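The Wollex demo is out and I've already lost a weekend to it

Happy New Year, everybody! I was supposed to spend the long weekend taking down the tree and answering email. Then Stodach put up the Wollex demo on Saturday night with no warning at all, and, well, the tree is still up.

If you missed my rambling in the fall issues, Wollex is the puzzle platformer where you play a mail carrier in a flooded city and every letter you carry changes how you move. Heavy letters make you sink, love letters make you float, bills make you run faster (ha). It's been in the works forever, and the demo gives you the whole first district plus a chunk of the canals. There are 40 rooms in all. I finished 31 of them before bed on Saturday and the other 9 took me all of Sunday. Room 38 can go jump in a lake.

What I love most so far is how it feels to jump. There's a tiny bit of slide when you land, and you hate it for ten minutes, and then you start using it to skip past the crabs. The music is by Bình Lương, who also did Flomico a couple of years back, and you can tell right away. Same sleepy organ sound, same habit of dropping the drums out when you're about to die. I've had the canal tune in my head since breakfast.

What I don't love – the map. You have to be standing at a mailbox to open it, and the mailboxes are miles apart once you get to the canals. Akosua Opoku wrote in to say she drew her own on the back of a pizza flyer, and she sent me a copy, and it's better than the real one. Also the text is really small if you sit on a couch like a normal person. I played most of it leaning forward with my chin on my knees.

A couple of you asked about saves. Yes, your save file carries over to the full game, at least that's what the readme says. Keep a backup anyway. The game keeps only one slot and "New Route" wipes it without asking, which I found out the hard way in room 12.

Time attack is in there too. Finish the first district and talk to the heron on the roof. Thiện Kim has already sent me a run of 965 seconds with no deaths, and I'm at something I won't print. If you can beat Thiện, send a video and I'll put your name in the next issue.
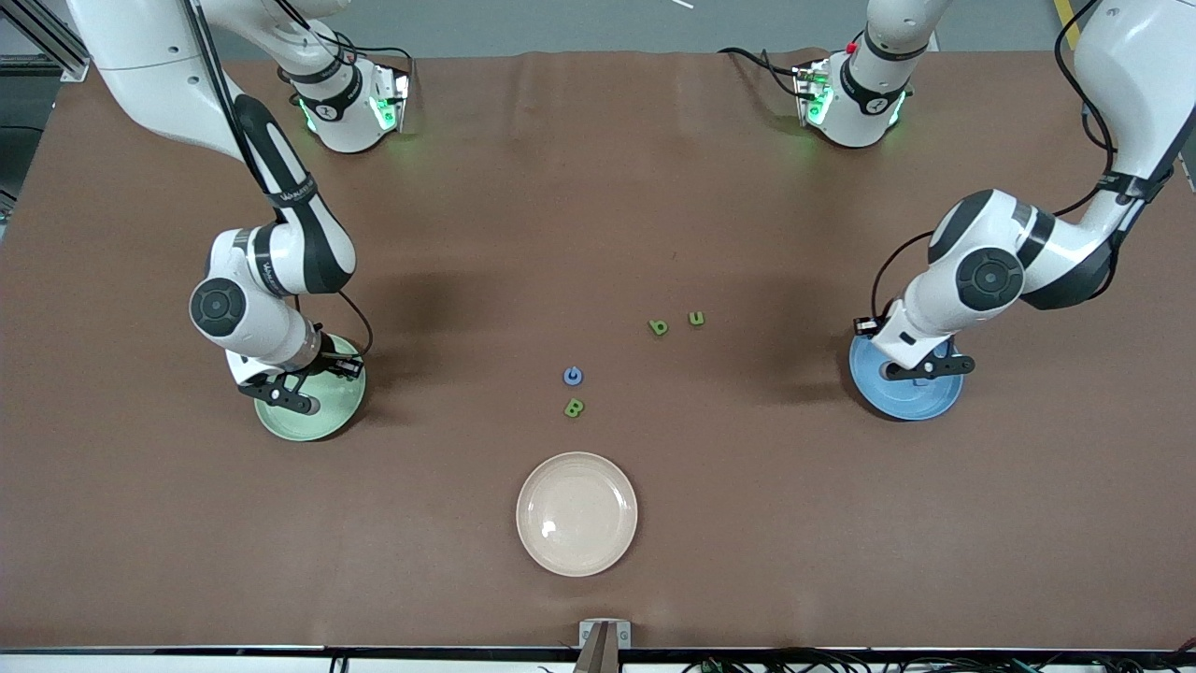 Your letters

Định Ngô wants to know if there's any point in collecting the stamps. I have no idea! I picked up every one I saw, and the counter at the top goes up to 1000, so I'm guessing most of them are in the full game. The shop in the demo sells one hat for 50 stamps. I bought the hat. It does nothing and I wear it all the time.

Lợi Phí asks whether a controller is a must. I played the first half on keyboard and it was fine, but the floaty rooms got a lot easier with a stick. You can remap everything except pause.

Coming up

Game night is back on the last Friday in January, same place, upstairs at Thái, from seven. We'll have Wollex on the big screen and Flomico on the little one. Bring your own controller if you're picky, and bring snacks if you aren't.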